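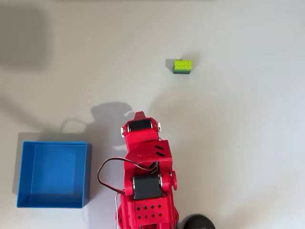
A small stack of toy bricks on a pale tabletop.

The case for leaving a few bricks out

Every parenting column I read in March told me to put the toys away at night. Lids on, floor clear, table wiped. I did it for four years and I have stopped, at least where building bricks are concerned.

A stack left on the table is a job in progress. Break it up and drop it in the tub, and the next morning a child has to start from the sound of a full box being tipped over. In our apartment that usually meant twenty minutes of digging and very little building. Now a few bricks stay where they were left, and my son goes back to them before breakfast.

Ezequiel Villalobos, who ran the after-school room at Jurow for five years, disagrees with me. He thinks a clear table is a courtesy to the next person who wants to use it. He is right about a shared room. A kitchen table at home has the same problem at 6 p.m., when somebody needs to eat on it. We slide the stack to one side and eat next to it.

My other complaint is with storage. Perkeck sells a sorting case with a slot for each color, and we own 2 of them. Sorting took longer than playing did. My neighbor Siu-ming Cheung keeps all of hers in a soup pot with no lid, and her kids find what they need.

I still pick up anything on the floor, for the sake of bare feet. I still put the big sets away before guests come. But a small stack on a plain table takes up less room than a cereal bowl, and I can't see what is gained by taking it apart every evening so that it can be built again the next day.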